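Flash Sales Need a Plainer Price

Opinion
September 2, 2021

The seasonal online sale has become a fixed point in the calendar of every handset maker and accessory seller. It begins with a countdown, continues with a series of vouchers released by the hour, and closes with a press statement in which the seller declares itself pleased. We do not object to any of this in principle. Consumers benefit when phones, earphones and tablets are sold for less, and smaller brands gain a rare chance to be noticed beside their larger rivals. Our concern is with the way in which the price itself is now presented.

The spring campaign held in March by Mekier, the online marketplace, illustrates the difficulty. The Bodo handset was listed at 74 per cent of its launch price. To obtain that figure a buyer was required to collect a store voucher, apply a platform voucher, pay through the marketplace's own wallet and complete the order within 20 minutes of the voucher's release. A buyer who missed any one of these steps paid more, and in most cases learned of it only on the final payment page. Each condition was stated somewhere in the terms. None appeared beside the price.

Sellers defend the practice on the ground that vouchers reward attentive customers. There is some merit in the argument. A discount has always required a degree of effort, and a customer who clips a coupon from a newspaper does not expect the shop to hand the same reduction to everyone at the till. The coupon, however, states its value on its face. The layered voucher does not. Its value depends on the order in which it is applied, on the contents of the basket and on whether another customer has used the last of the allocation.

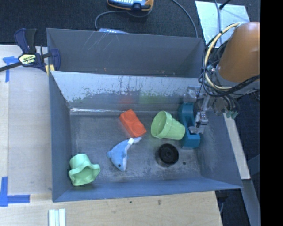
The matter of stock

A second complaint concerns quantity. Gunawardena, a retailer of mid-range phones and smart home devices, advertised a tablet during the same campaign at a reduction which attracted wide attention. The listing carried the words "limited units" in small type. The retailer later confirmed that 800 tablets had been made available at the advertised price across the whole of the campaign, divided into daily batches. That is a respectable number, and the retailer deserves credit for publishing it. It ought to have been published before the sale opened.

A customer who knows the size of a batch can decide whether it is worth waiting for midnight. A customer who does not know is being asked to gamble his or her evening. Many will then buy a different model at the ordinary price, having already made up their minds to spend. We do not suggest that this is always the intention, but it is a result from which the seller gains, and it should not be left to the seller alone to decide how much the public is told.

Warranty and returns

Less attention has been paid to what happens after delivery. Prorkley, which distributes several phone brands through third-party storefronts, applies a shorter return period to goods bought during promotional events. Its standard terms allow a fortnight. Its campaign terms allow 3 days, counted from the moment the courier records delivery and not from the moment the parcel is opened. Those who buy a phone as a gift are placed at a particular disadvantage.

We accept that returns are costly and that they rise sharply after a large sale. A distributor is entitled to protect itself against customers who order two models with the intention of keeping one. A fault in a charging port or a speaker does not, however, reveal itself more quickly because the phone was bought at a discount. The terms for faulty goods and the terms for a change of mind should be set out separately, and only the second should be open to variation during a campaign.

What sellers should do

The remedies are modest. The price shown in the largest type should be the price payable by any customer who adds the item to a basket and pays by card. Further reductions may be shown beneath it, with the conditions attached to each. Where stock is restricted, the number of units should be given on the listing. Return periods should appear on the same page as the price.

None of these measures would prevent a brand from offering a generous discount or from announcing it with as much noise as it pleases. They would add a few lines to a product page. Marketplaces already possess the information and already require sellers to enter much of it when a listing is created. We invite them to adopt these rules before the year-end sales begin, and to publish the date from which they will apply.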